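# Road to Festby, new section

*16 Apr 2018*

The new stretch between Brarkilel and Festby is 21 km long and has been open to traffic since September. It replaces the old coast road, which still exists but is used mainly by farm vehicles and the school bus. I drove it end to end, stopping at the pull-offs, and have put my notes here for people who have asked what the road is like before they take a trailer or a camper on it.

The turn is signed from the Brarkilel side only. Coming from Novow, stay on the main road past the gravel works and go left at the second roundabout. The fuel station there closes at 9 p.m. and there is no other one until Festby, so fill up if you are under a quarter of a tank.
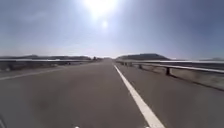 Towing is easier on the new section than it ever was on the old one. The coast road had four tight bends and a bridge where two trucks could not pass, and a lot of people with wide loads went the long way to avoid it. On the straight part there is a paved shoulder to the right of the solid white line, with a steel guardrail along the outside of it, and past the rail the ground is pale dirt and gravel. The surface has some patches of wear, but I did not feel much through the wheel. The left edge line is faint and can be hard to pick out in glare, so bring sunglasses.

**Speed.** The limit is 70 on the Brarkilel half. Watch for the change near the Festby turn, where it drops sooner than most drivers expect.

**Stopping.** The shoulder is for breakdowns only. There are two proper pull-offs, both on the Festby side, and the larger one has a picnic table and a trash can. No restrooms at either.

**Phone signal.** Good at both ends, poor in the middle. I lost it just after the first pull-off and got it back at the Kaczmarczyk feed store.

**Wind.** It can be strong in the afternoon – with a high-sided camper I would go in the morning.

The drive took me 24 minutes with no stops on the way back. More pictures will go up when I have done the old coast road, which I want to cover before the summer traffic starts.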